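Ticket 919 — Mezzanine table, grid paper will not lie flat
Site: Arellano, upper level
Opened: 22nd February
Status: open, waiting on supplier

Problem as reported
The paper covering on the mezzanine table lifts along the front edge. A plate set on it rocks a little, and bottles laid on their side roll toward the railing. It started after the new roll from Grikeo was put on.

Checked so far
Table legs: level on the wood floor, no wobble.
Table top: wiped down, no crumbs or old tape under the paper.
Room: heating vent closed for one day, no change.
Paper: the old roll from Ostley was cut at 30 inches and taped underneath. The new one was cut short and only taped on top.

Tried
1. Retaped the front edge with wide tape. Held overnight, lifted again by noon.
2. Rolled the paper backward for 26 hours before laying it. Better in the middle — the corners still curl.
3. Turned the sheet over. No difference, and the grid lines are harder to see, so it was turned back.

Current state
The sheet is back on grid side up, and the plate and bottle are kept in the strip between the two darker bands. Jackets and bags can stay on the railing side.

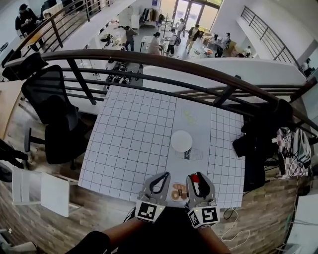

Satish Yadav: We had the same curl at Pundura with this paper. Tape on top never held for us. Cut the sheet long enough to fold under on all four sides, then tape it to the underside and leave it overnight with books on the corners. Ours has been flat since.

Reply: Thanks. The piece we have is too short to fold under. Longer roll ordered, due in March. Leaving this open until it is on the table.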